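Notebook, Serthorpe bench, Saturday, January 28, 2023
Table clearing with hand-held grippers: chopsticks, tray, bowl and saucer
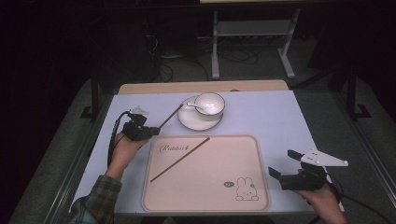
Setup

White-topped table, beige Rabbit tray at the front, saucer with the bowl on it near the back. Spoon stays in the bowl, handle over the saucer on the left. Two brown chopsticks. Both grippers worked by hand, left and right, cables down the sides of the table.

The question from Riscombe was whether the Tollonex controller is ready for a kitchen chore with thin parts in it. My answer for now is no for chopsticks, maybe for the bowl.

Notes on the chopsticks

A chopstick on the tray is the worst case. The raised rim keeps the fingers from coming in flat, so the approach has to be from above, and the closing height matters to a couple of millimeters. Too high and the fingers pass over it. Too low and they press on the tray and it slides.

Once held, the stick turns in the jaws if the tip touches anything. A person corrects for that by eye without thinking about it. The controller has no estimate of the stick's angle after the grasp, so it places the tip where it was planned and not where it is. Near the saucer that is enough to push the rim.

Replay numbers

Bowl and saucer lifted together: 26 tries on the arm, 7 dropped or tilted past the limit. Most of the bad ones were the spoon shifting the load to one side. Lifting the spoon out first would fix it but adds a grasp as hard as the chopstick.

Log now stands at 1,064 segments, 325 of them with a chopstick in at least one gripper. The Won labels for "held" and "touching" disagree at the start of the lift. Do not train on those until the cutoff is set.

To do

Try the softer finger pads. Check jaw force at the low end; the readout drifts.
Add tip position as a labeled point.
Repeat with the tray turned a quarter turn.
Ask Riscombe if a full clear is still wanted by March. Bowl and saucer only is realistic.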